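Inskip Pencil Case Set
README, version 9

What this is

A small collection of pictures of pencil cases being filled, emptied and tidied on a table top. It covers 44 sessions. Each session has its own folder, with the stills and a short text file listing what went into the case and in what order.

The cases are hard plastic or cloth. Hard ones are laid open on the table before anything is moved. Cloth ones are unzipped fully and left on their side.
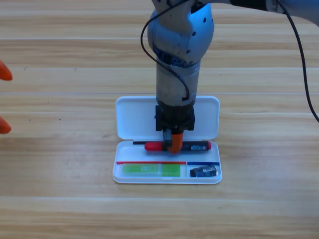

Markers, pencils and rubbers are listed separately. A marker counts as packed when it lies inside the case, whichever way it points - caps are not checked. Anything left on the table at the end goes under "left out" in the text file.

Known problems

Session 61 has no text file. The numbering runs past 44 as early trial sessions were removed and the rest kept their old numbers. In the February sessions "felt tip" and "marker" mean the same thing.

Contact

Lists checked by Stuart Greenwood. Corrections to Keith Pryor, please, with the session number in the subject line.

Last changed November 20, 2022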